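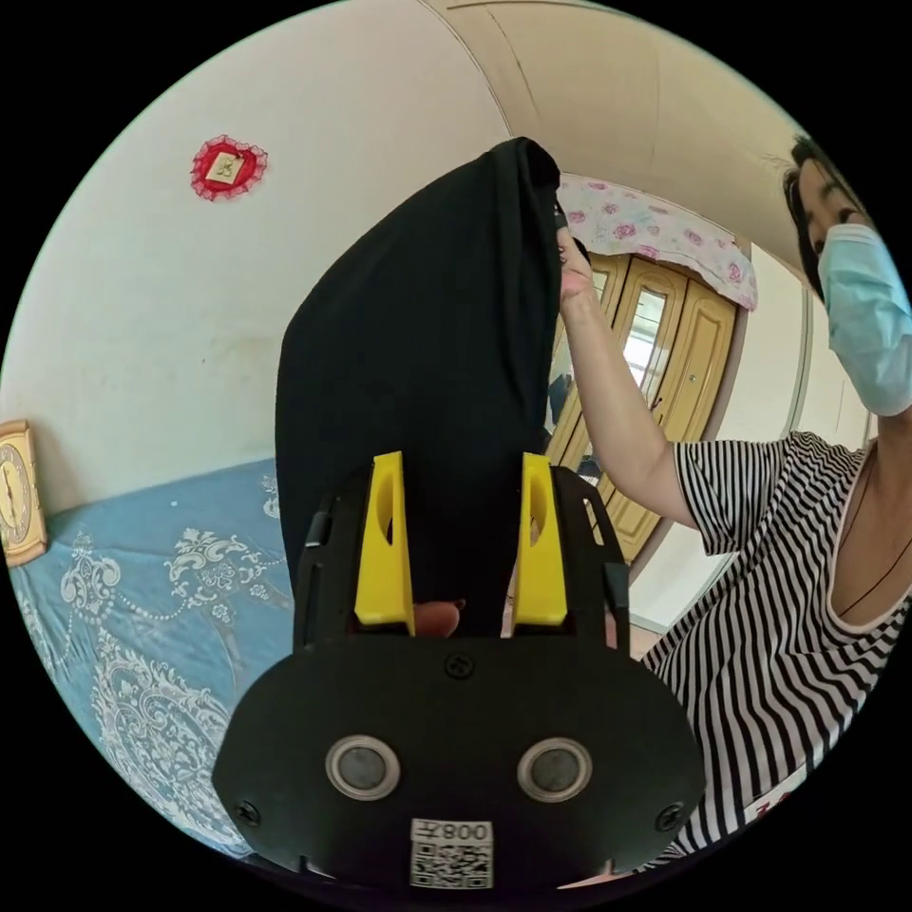
Laundry, again

So the question I keep getting, mostly from my brother in law and once from the dentist, is can a machine do the washing yet. The whole chore I mean. Not the drum part, we've had the drum part for ages. The part after. Pick it up, work out what it is, fold it, put it somewhere sensible.

Short answer no. Longer answer below, typing this fast before work.

A piece of black cloth is about the meanest thing you can hand a gripper. Two stiff yellow fingers, open, close. Great for a box. Great for a cup. But hold up something soft and black by one end and it just hangs there in a column, all folds, and where's the hem? Where's the sleeve, if there is a sleeve? I can't always tell either, and I have eyes and have been doing laundry since I was nine. A person pinches the top, gives it a shake, feels for a seam. The feeling is most of it I think. Hard fingers don't feel much.

Gintarė Raudsepp and I argued this over lunch back in April. She used to be on the shop floor at Gretard, packing side, and her view is that people at home have the wrong idea of what's easy. At Gretard the machines did cartons all day, same carton, same spot, same height. Fine. Then one line switched to soft pouches and everything slowed right down. They had a target of 2000 a shift and the best they got in the first week was 1667. With a person standing next to it fixing the crooked ones! And a pouch is a lot more polite than a t-shirt.

Her bet is ten years for folding. Mine's longer. We didnt shake on it.

Then there's the bed. You fold on the bed, everyone does, and a bedspread is cloth too. So now it's cloth on top of cloth, and if yours has a big swirly pattern like half the bedrooms I've ever been in, the machine has to decide which swirls are the shirt. Black on light blue ok, easy enough. White pillowcase on white and silver flowers, good luck.

Things I'd say work now, more or less:

Vacuuming, if you pick up the socks first. (Picking up the socks is the chore.)
Mowing a flat lawn.
Moving one known box from one known place to another.

Things that don't:

Socks. Fitted sheets. Anything with straps. Turning a sleeve right way out. Getting a doorknob open with your arms full and then putting the pile down without it falling over.

I did look at the Kornano folding cabinet, since three people sent me the link. 2179 and you have to clip every shirt on yourself, one at a time, the right way round. So you do the hard bit and it does the bit that takes me four seconds. Also where would it go. My place is small, it would have to live in the hallway and I'd hang coats on it by Friday.

What would change my mind: one machine, one basket it has never seen, 5 things in it, all differnt. A towel, a bra, a kid's hoodie inside out, whatever. Folded and stacked on an ordinary bed in an ordinary room with nobody helping. Doesn't have to be quick. It can take all afternoon, I'm at work.

Gintarė says I should add "and puts it in the right drawer" but that seems cruel.

Next time I want to do dishes, which I suspect are closer than people think, apart from the pan with the burnt stuff. Ok, bus.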